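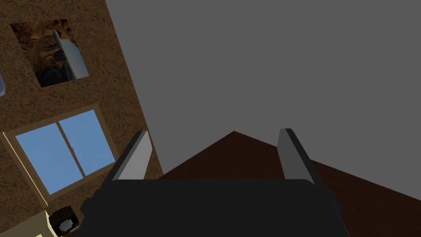
Cut the ribbon when the doors work

I went to another opening last month. It was the new wing of the Veseck town hall, the one we've all been driving past for what feels like half my adult life, and I had a perfectly nice time. There were speeches (long), there was a brass band (loud, pretty good!), and there was a plaque behind a little blue curtain that took two tugs to come down. Then I tried to go in and renew my parking permit, and the permit counter wasn't open. It'll be open in November, they told me. Maybe.

So what exactly did we open?

I've been griping about this to anyone who'll stand still, and I want to be fair, so let me say I like a ceremony. I like the folding chairs and the bad coffee and seeing people I haven't run into for years. A town that builds something with its own taxes should get to clap for it. My complaint is with the timing. The Kragh bridge got its ribbon cut 111 days before a single car could legally drive over it, and I know because my commute went the long way for every one of them. The Skiltska clinic had a deputy minister, a choir and no running water on the second floor.

Somebody always says the date was picked to suit the guest of honor. Fine, I get it, important people have calendars. But I have one too, and so do the 2,771 people who signed the petition asking when the library elevator would be switched on. That's a lot of folks to leave at the bottom of the stairs while we wait for a big name to come back around.

And the money! The Veseck program listed 21 speakers and guests, each with a printed folder and a lunch. I don't think lunch is a scandal, I ate one myself (the chicken, a bit dry). I'd just like it served in a building where I can also get a permit.

My suggestion is pretty simple. Open the place quietly on a plain morning, let people use it for a month, find out which doors stick, and then bring in the band. Jellow did it that way with the new bus station, and by the time the speeches came around people in the crowd already had opinions about the benches. One guy yelled his. It was the best opening I've been to, and my bus left from bay four right after.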